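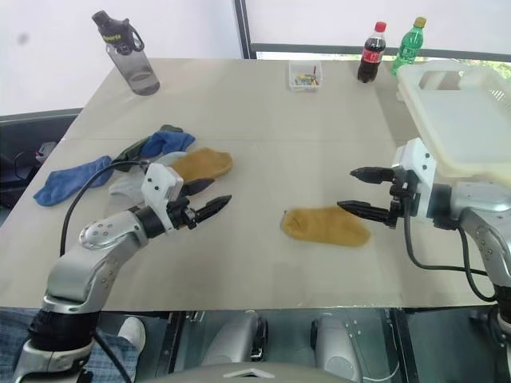
Sorting the Laundry: The Sock Table

Home | Galleries | Household | Archive | Contact

Print this page | E-mail this page

Posted March 10, 2023, by Nadhirah Chong

Socks get left until last in our building. Shirts and towels have their own shelves in the Fluscombe laundry room, and they are folded as soon as they come out of the basket. The socks go in a bag, and the bag gets emptied onto a table when somebody has time. This gallery is a short one on that job.

We work in small batches. A full bag tipped out at once is hard to sort, and the dark colors get mixed up under bad light. Six socks or so is a comfortable number. With the mustard-yellow ones you can find the match from across the room. Blue and dark green are harder, and Aiman Sopacua takes those to the window before he decides.

Comments (2) | Share (6)
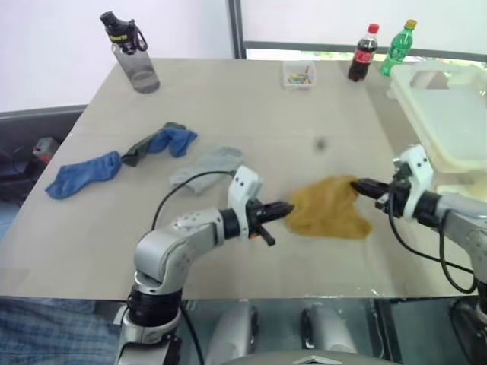
The order is up to whoever is sorting. Puspita Pillai begins with the brightest color and leaves the grays for the end. Dario Longo spreads everything flat first, toes all one way, and only then starts to pair. His way takes up more table but he rarely has to go back and redo one.

A crumpled sock should be pulled straight before it is matched. Two socks of the same color can be different lengths, and you won't see it while one of them is bunched up. Lay the heels on top of each other and check the cuffs. If they line up, fold the pair once across the middle. We stopped rolling them into balls in September after several people said the cuffs were stretching.

Odd socks go into a separate bag with the date on a piece of tape. They stay there for two months. Most of them find a partner by then, usually from the bottom of somebody's gym bag. 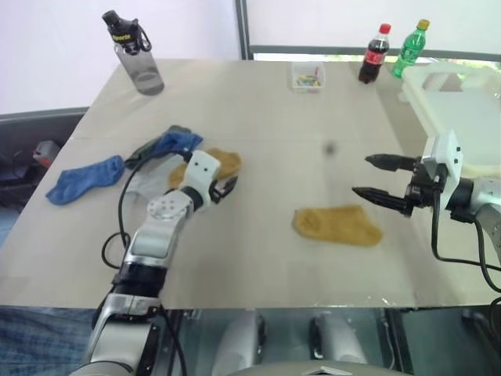 Clearing the table first is a rule we have on paper and don't follow very well. Drinks are the usual thing. Hafþór Ketilsson wrote the original list of table rules, and "no open bottles" is the second line on it. Bottles with their caps on are allowed if they stay at the back, like the cola with the red cap and the green one next to it, and the gray water bottle over on the left. The front of the table is for socks. Small boxes can stay at the back too.

The tally sheet by the door passed 1,011 pairs last week. It only covers what was folded at the table, so the real figure is higher. Please keep marking the sheet when you finish a batch, and write the number of pairs, not single socks. A few of the older entries have the two mixed up and Puspita is still fixing them.

The next gallery will be towels.

Previous gallery | Next gallery | Back to top

Print this page | E-mail this page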